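Drawing from Objects – Week 3 notes
Shiny, dull, and in between
Draltton evening course, Room 93
Notes typed up by Colton Turcotte for anyone who missed Thursday

Sorry these are rough. Typing from my own scribbles plus what Morfudd Powell put on the board.

First, housekeeping. Bring the soft pencils next time, 2B to 6B. The hard ones from week one can stay home. Kneaded eraser, yes. White pencil if you own one, don't buy one. The gray paper is provided. Lockers are still not sorted out so take your boards with you. Reading for this week is the Fortin chapter on light, up to page 39. Skip the part on perspective, we do that later and in a differnt way.

Main topic: how a drawing says "metal" or "plastic" or "cloth" when all you have is gray.

A surface is mostly told by how quickly light changes to dark on it. Dull things change slowly. An eggshell, a wool sweater, a clay pot. Light side, middle, shadow, and the joins between them are soft. Shiny things jump. You get a bright spot right up against something nearly black, and the shape of the bright spot follows the shape of the object. A chrome faucet is the classic. Squint at one and it's stripes.

Brushed metal sits between the two. The fine scratches smear the reflection out. So you get soft broad bands instead of hard stripes, but the range from light to dark can still be large. People always make it too even. They rub the whole thing with a finger, get a nice smooth gray, and it looks like a pillow.

Order to work in (from the board):

Big shape first, outline very faint. Then the darkest dark, one place only, press hard. Then leave the paper bare where the lightest light goes. Everything else is fitted between those two. Morfudd says most trouble comes from starting with the middle grays and never getting out of them.

Holes and rims. A hole is not a black dot. There's nearly always a lip, and the lip catches light somewhere. Draw the lip as two curves that don't match, one thicker. Fill the inside dark, then leave the light bit of the lip alone. Don't outline it again afterwards!! I did and it went flat.

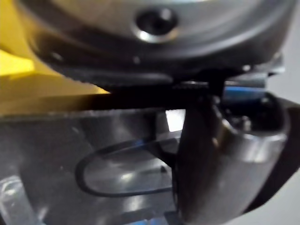

Close view for value study: brushed gray metal, a ringed screw hole, yellow facets at left.

Things to find, 3 passes, five minutes each.

Pass one, big masses only. The curved metal runs from silver-gray to deep charcoal at its lower rim. Plan for that whole range before you start. Two or three bands is plenty. The specks on the low part are details and details come last, if at all.

Pass two, the screw hole. The collar is brighter along its lower edge so that is where your paper stays bare. Compare it with the metal right beside it. The edges of the housing are a little soft anyway, so a fuzzy line is the right line. Keep your crisp marks for somewhere else.

Pass three, yellow against gray. This is the flat-faced thing on the left. Flat faces mean no blending inside a face. One value for the lighter facet, one for the mustard plane under it, clean edge between. Then look at the curved metal again, all blending and hardly an edge. Same pencil, same page, two different ways of working. Yellow also reads lighter than you expect, so the deeper plane usually comes out too dark on the first try. Ginette Poirier put hers in first and then judged everything else from it, which worked well, might copy that.

The toothed strip under the rim: do not draw every tooth. Dark band, ragged bottom, a couple of glints. Eye does the rest. Same trick as grass or a comb or the zipper on a coat.

The big dark glossy form on the right is good practice too. Nearly black on the inner side, then a soft gray highlight down the right. One highlight. It follows the bend. If you add a second to be safe it stops looking round.

Color bit, quick. We are only in gray for now but somebody asked about the little band of blue. In a gray drawing a strong blue usually goes down as a fairly dark middle value. Check by squinting, color drops away and you can see how dark it is. Phone set to black and white also works, Morfudd doesn't love it but allowed it.

Common mistakes from the pinned-up work:

– outline the same weight all the way round. Let it get lost in the shadow side.
– highlight added at the end with the eraser. Comes out dirty. Save it from the start.
– all shadows the same black. Pick a winner.
– smudging with fingers. Skin oil makes patches that won't take pencil after.
– drawing too small, mine was the size of a stamp

Homework. One shiny object and one dull object, side by side, same lamp, one lamp only. Turn off the ceiling light. Spoon and potato is fine. Half a page each. Write the time you spent on the back. Clifford Sutherland asked if glass counts as shiny – yes but please don't, glass is week six.

If your spoon has the window in it draw the window. Only the shape, bent the way it bends. That's the whole job with polished metal, it's a drawing of the room squashed onto a spoon.

Paper: the Hineck pad in the supply cupboard is ok for pencil but pills if you erase alot. The Waken gray is better for anything with a white highlight. Ask before opening a new one.

Next week is cloth and folds. Bring a dish towel or an old shirt, plain, no pattern. Questions to me or Colton Ross before class, we set up the tables a bit early.

Related notes
Week 1 – Holding the pencil, long lines
Week 2 – Boxes, jars, and straight edges
Value scale sheet (print at full size)
Week 4 – Cloth and folds
Week 6 – Glass
Supply list, updated September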